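Category: Manipulation > Learning from demonstration > Methods and results
Print this thread | E-mail this thread

**Handheld demos, wrist view only – does dropping the bad ones help?**

drotport_lab
We have 292 demos of a box pick, all recorded with the handheld gripper and the wrist camera. I trained two policies on them. One got everything. The other got the set after I ran the Hurix filter, which throws out demos where the fingers stop and start again before closing. Same network, same training time, 10 trials each on the arm.

The full set won. It missed 2 of 10. The filtered one missed 4. I expected the opposite and would like to know if anyone else has seen this.

mkell_47
Ten trials is not enough to say anything. Two misses against four could be luck. Run more before you change your pipeline.

drotport_lab
Agreed on the count. What bothers me is how it misses. The filtered policy comes down beside the box and closes on nothing. The full one sometimes starts off to the side too, but it moves over and tries again.

Typical view before the fingers close:

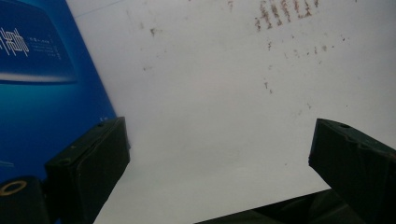 Wrist view, fingers open, blue box at left.

estovell
That fits what I would expect. The stop-and-start demos are the ones where the person was off and corrected. Take those out and the policy never sees how to get back from a bad position. In your picture the open gap is over the white surface and the box is off to the left. If the filter drops demos that pass through a view like that, you have a hole in the data right where you need it.

mkell_47
Or the filter is just cutting too much. How many were left? If you lose a third of the set you should compare against a random third removed. Otherwise you are testing set size.

drotport_lab
I did not do that control. I will.

pallet_jack
I disagree with estovell on keeping the hesitations. We kept ours and the arm learned to hesitate. It would hang over the part for seconds at a time. The Adamczyk split worked better for us – keep the correction, cut out the pause before it. You get the recovery motion without the waiting.

estovell
How do you find the pause? If you cut on finger speed alone you also lose the slow approach at the end, and that part matters.

pallet_jack
Finger speed and wrist speed together, both under a threshold. It does clip some slow approaches. We checked those by hand.

mkell_47
Checking by hand is fine for 292. It won't be fine for the next set.

drotport_lab
Plan for now: random removal at the same size, then the split version, and the same start positions for all of them. I will also log where the gripper is when it closes so a near miss and a bad miss don't get the same score. Should have numbers in June.

estovell
Post the start positions too, please.

Print this thread | E-mail this thread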